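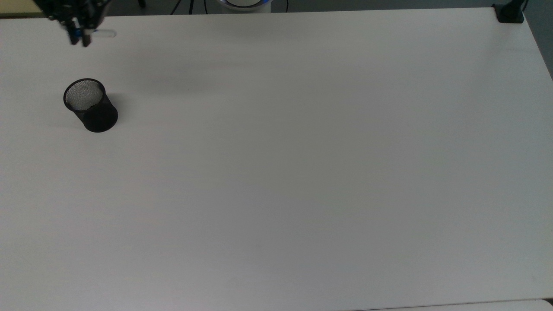 Attachment 1: White tabletop, matte finish

Ticket: Stock levels wrong in web shop after Femar import
Customer: Bandiletti
Opened by: Olga Carrasco
Assigned to: Elango Mathew
Priority: High
Status: Closed

Olga Carrasco, 8:52 AM
Our web shop has shown the wrong stock levels since the Sunday import. Most products look fine, but everything in the Jernis range says "out of stock" even though we have them on the shelf. That includes the tabletops, the legs and the drawer units. We had two customers call this morning asking when they'd be back. I ran the import again by hand at 8:30 and got the same result. The import page says "Completed" with a green check mark both times.

Elango Mathew, 9:20 AM
Hi Olga, thanks. Can you send me the file Femar exported on Sunday, and the last one you know was good? Please don't open them in a spreadsheet first, just forward them as they are. Also let me know if anyone changed product codes or added a warehouse last week.

Olga Carrasco, 9:41 AM
Both files attached. No new warehouse. Mirjam Brunner did some cleanup in Femar on Friday afternoon, mainly old suppliers. I'll ask her what she touched.

Elango Mathew, 10:15 AM
Both files have 2,860 rows, so nothing is missing from the export. The import log on our side shows 151 rows skipped with the message "SKU not matched." All of them are Jernis. The good file has the codes as JR-00418, JR-00419 and so on. The Sunday file has JR-418, JR-419. The leading zeros are gone.

Our importer treats those as unknown products. It skips them and then sets any product it didn't see to zero, which explains the "out of stock" text. The green check only means the file was read to the end. I agree it's misleading.

Mirjam Brunner, 10:38 AM
Olga asked me to write here directly. On Friday I exported the Jernis items to a spreadsheet to fix the supplier name, then loaded them back into Femar. I only edited the supplier column. The codes looked OK to me but I didn't scroll through all of them.

Elango Mathew, 10:50 AM
Thanks Mirjam, that fits. Was the code split over two columns in the spreadsheet, prefix and number?

Mirjam Brunner, 10:54 AM
Yes. Femar always exports it like that.

Elango Mathew, 11:05 AM
OK. The number column was read as a number and the zeros were dropped when the sheet was saved. Femar joined the two columns again on the way in.

Steps to fix:
1. In Kotian, go to Settings, Imports, and turn off the scheduled import.
2. On the same page, turn off "Set missing products to zero."
3. In Femar, restore the Jernis item list from Thursday's backup. Restore the item list only, leave orders alone.
4. Redo the supplier name with the bulk edit screen in Femar.
5. Export again and send me the file before you import it.

Mirjam Brunner, 1:27 PM
Restored. The supplier name is done too. New file attached.

Elango Mathew, 1:44 PM
File looks good, all codes have five digits. Go ahead and import.

Olga Carrasco, 2:10 PM
Imported, no skipped rows. Jernis shows as in stock again, except one drawer unit that says 14 when we have 52 on the shelf.

Elango Mathew, 2:31 PM
The Femar export also says 14 for that one, so the shop is showing what it was sent. Is there a delivery that hasn't been booked in?

Olga Carrasco, 3:02 PM
Yes, found it. A pallet came in on Friday and the receipt was still a draft. Booked now and the number is right after another import.

Elango Mathew, 3:15 PM
Good. You can turn the scheduled import back on. I'd leave the "missing products" setting off for now. I've filed a separate request to have the import page show a warning when rows are skipped. Toshiko Hayashi has that one and will update you when there is a release for it.

Olga Carrasco, 3:19 PM
Schedule is on again. Please close.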